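How to Tie Your Belt So It Stays Tied

A belt that comes undone in the middle of a drill is a nuisance for you and your partner. This is the knot we teach in the beginner class at Ulwood, and it works for any wraparound belt, cotton or satin finish. New belts are stiff and take a few weeks to hold well.

Before you start, check the length. A belt that goes around you twice should leave two even tails that hang to mid-thigh. If yours is too short, go up one size.

1. Find the middle of the belt and place it against your stomach, just below the navel.

2. Pass both ends behind you, cross them at the back, and bring them to the front again. Keep the layers flat - twists make the knot slip.

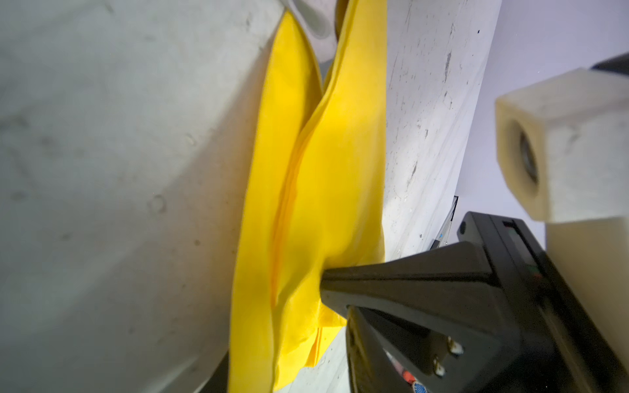 3. Lay the right end over the left. Tuck it up under both layers and pull it through at the top.

4. Even up the tails. If one is longer, slide the belt around your waist until they match.

5. Take the end that is now on top and fold it across to the right. Bring the lower end up and over it, then through the loop from above. Pull both ends out to the sides, hard.

The finished knot should lie flat and the tails should point down and outward. If they point straight up and down, you tied a granny knot. Undo step 5 and cross the ends the other way.

Brimirex belts are thicker than most, so pull the first tuck tighter than you think you need to. Wash by hand in cold water and hang to dry - the dryer will shrink cotton.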